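Pevidier Household and Retail Chores Program
Progress report to the funder, second reporting period
Prepared by the project lead, Trekorik

1. Purpose of this report

This report covers work done by Trekorik under the Pevidier grant between the end of the first reporting period and November. The grant asks a plain question: which household and shop-floor chores can a machine now do without a person standing beside it, and what would it take to move the rest onto that list. The work plan splits this into desk chores, kitchen chores and stockroom chores. Most of the effort in this period went to desk chores, with a smaller amount on stockroom work at the Latuheru site.

2. Position against the work plan

Desk chores are on schedule. Stockroom chores are behind by about a month, for reasons given in section 5. Kitchen chores have not started and were not due to start.

We said in the application that we would test 6 desk tasks. These are: open and close a folder, put sheets into a folder, stack cards, move a cup without tipping it, square up a pile of paper, and clear a table to a shelf. The list has not changed. The wording of the fourth task has been tightened so that a cup with something in it counts separately from an empty one. The earlier wording let the two be scored together, and the combined score was not useful.

3. Method

Each task is first done by a person using a pair of hand-held grippers. The person has to work with two jaws on each side in place of fingers, and this limits the ways a task can be done to those a machine could copy. The recorded motion is then used to train a controller, and the controller is tried on a two-armed bench machine with the same jaws.

We had planned to record everything in the closed test room. After the first reporting period it was agreed with Pevidier that part of the recording should be done in ordinary furnished spaces, on tables that have other things on them. The change has cost set-up time. It has also shown up faults that the test room was hiding, mainly to do with changing daylight and with objects that sit close to the one being handled.

Folders take up a large share of the recording hours. A cardboard or plastic folder looks like a simple item, but it bends, its panels move separately, and when it lies flat there is very little edge for a jaw to get under.

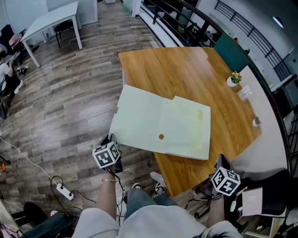
The approach we now teach is to bring one gripper in low at a corner and keep the other close to the near edge of the table, ready to hold the folder still. Earlier sessions used one gripper only. The folder tended to slide away along the table as the jaw was pushed under it, and operators made up for this with small wrist movements that the bench machine could not repeat. Two-handed recordings take longer to make but are easier to learn from.

Operators are also asked to leave at least one other item on the table and not to move it between takes. If it is knocked, the take is kept and marked as a failure. We had been throwing these takes out, and the controller had therefore never been shown what a near miss looks like.

4. Results

Closing an open folder is the best result so far. The bench machine closed the folder in 80 per cent of trials, with the folder placed by hand at a different angle each time. Most failures were a jaw passing over the panel without touching it. A smaller group were cases where the panel was lifted and then dropped before it had passed upright.

Opening a closed folder is much harder. The machine managed it in 30 per cent of trials. The jaw must separate two sheets lying against each other, and it has no sense of whether it has picked up one or both. We do not expect more recordings alone to fix this. A thinner jaw tip has been ordered, and a simple touch sensor is being fitted to the left arm.

Putting sheets into a folder has been tried only informally and no figure is offered. Single sheets of ordinary office paper curl when pushed. Card stock behaves better.

Moving an empty cup is reliable enough that we have stopped recording it. Moving a cup with a small item inside is acceptable at low speed. At normal speed the contents shift, and with a light cup the grip then slips.

Squaring up a pile has been recorded but not yet tried on the machine. Clearing a table has been neither recorded nor tried. It depends on the other five and will be left to the end.

Speed remains poor on every task. A person wearing no equipment closes a folder in a second or so. The machine takes 20 seconds on a good run, much of it spent lining up. For a household this may not matter if the job is done while the occupants are out. For a shop counter it rules the machine out at present.

5. Stockroom work at Latuheru

The stockroom trials involve flattening small cartons and facing up shelf stock. Recording began late. The access agreement took longer than planned, and the site then asked that we work only before opening, which leaves a short window each morning. We have since moved the session to Monday, when there are no deliveries, and the pace has improved.

Carton flattening shares a good deal with folder work: hinged panels, creases that may or may not give way, and a need to hold one part while moving another. The closing controller has been tried on cartons without any retraining. It failed, but it did go to the correct edge more often than we had expected. We will retrain it on carton recordings before drawing any conclusion.

6. Equipment

One gripper was out of service for part of the period with a worn jaw pivot. Manirham supplied the replacement part under warranty. The marker cubes mounted on the grippers need regular cleaning, as finger marks on a white face can cause tracking to drop out. A check has been added to the start of each session.

Cable management in furnished spaces is still not good. Operators are free to stand where they like, and the gripper cables follow them. A battery pack has been costed and is within the existing equipment line, so no budget change is requested.

7. Risks

The main technical risk is the opening task. If the thinner jaw and the touch sensor do not lift the result well above its present level, we will propose replacing the task with one using a folder that has a tab, and will report the plain folder as not yet feasible.

The main schedule risk is Latuheru. A further loss of morning sessions would push carton trials into the next period.

8. Work for the next period

Fit and test the new jaw tip and touch sensor. Repeat the opening trials using the same folders and table. Try the pile-squaring controller on the bench machine. Complete carton recordings and retrain. Begin layout of the kitchen bench, including a decision on whether running water will be used.

Spending is in line with the approved budget. The financial statement is attached separately, and trial logs for section 4 can be supplied on request.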